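Wisside Community Energy Group
Minutes of the open meeting, 6 October 2021
Lestmont Hall, upstairs room

The meeting opened with a full room, which was wonderful to see after so many months of talking to each other through screens. Minutes of the September meeting were approved with one correction: the rooftop survey covered the school and the library, and did not include the fire station.

1. Solar on the school roof

The survey from Georgiou is back and it is very good news! The south side of the roof can take the full array we hoped for, and the structure needs no extra bracing. Georgiou recommends replacing the flashing along the gym wall before any panels go up, and the school district has said it would rather do that work over winter break than wait for summer. Members were delighted with this.

There was a long and lively discussion about batteries. Several people want storage included from the start so the gym can serve as a warming center during outages. Others would like to see a year of production figures first. The meeting agreed to ask Georgiou for 2 prices, one with storage and one without, and to compare them at the next meeting.

2. Household subscriptions

We now have 200 households signed up for the shared solar program (applause). That is the number the utility asked us to reach before it would schedule the interconnection study, so the application can go in right away. Renters make up a good share of the newest sign-ups, and the meeting was very pleased about that, having worked hard on the simpler form. The waiting list stays open. Anyone who has moved since signing up should send in the new address, as credits follow the meter. 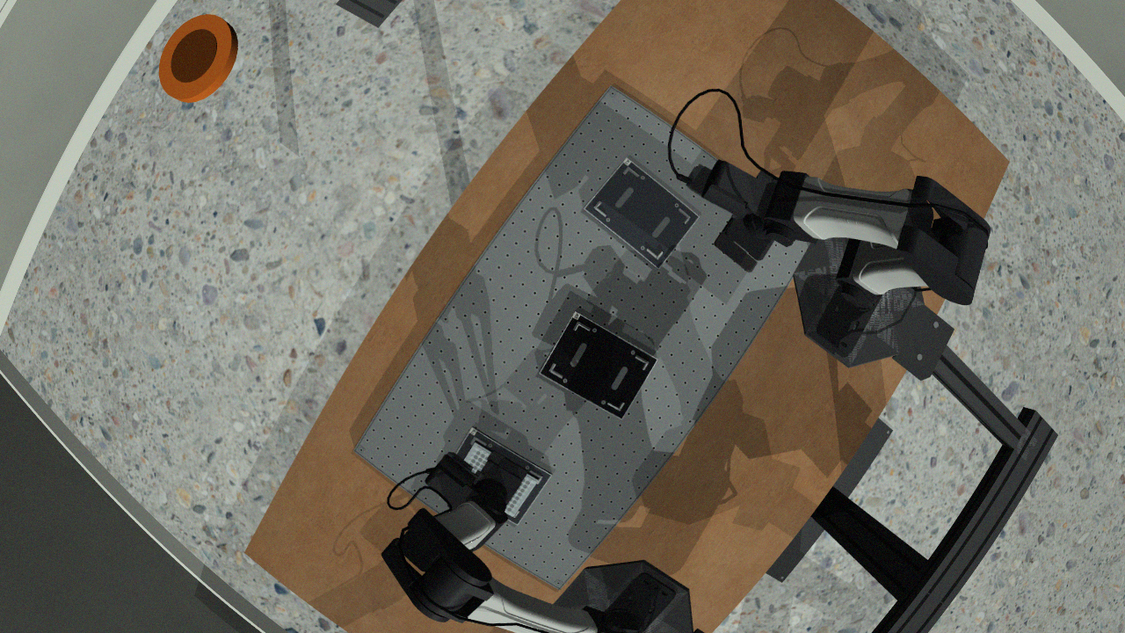

3. Eltedum workshop offer

Eltedum has offered us its training space for 3 evenings this winter, free of charge, so that members can learn how panels are mounted, wired and checked. The offer was accepted with real enthusiasm. Each evening has room for 20 people, and subscribers will get first pick of the places. A member asked if the practice pieces could be set out on a perforated metal board like the gray one, with the fixture plates in a line down it, so that people at both sides of the table can reach. The meeting liked this and it will be passed along to Eltedum. Topics so far are reading a wiring diagram, safe shutoff, and what an inverter display is telling you. Suggestions for more are very welcome.

4. Small wind

The group looking at a small turbine for the ridge reported that 7 months of wind readings are in hand. Speeds are better than expected in the evenings, just when solar drops off, which got everyone talking. The readings will continue until we have a full year. No money is to be spent on design before then. Neighbors on the ridge road have asked for a site walk and will be invited to the next one.

5. Other business

The bulk order for heat pump water heaters closes at the end of the month. Old thermostats can be left in the box by the hall door.

Next meeting: same room, same time. Please bring a mug.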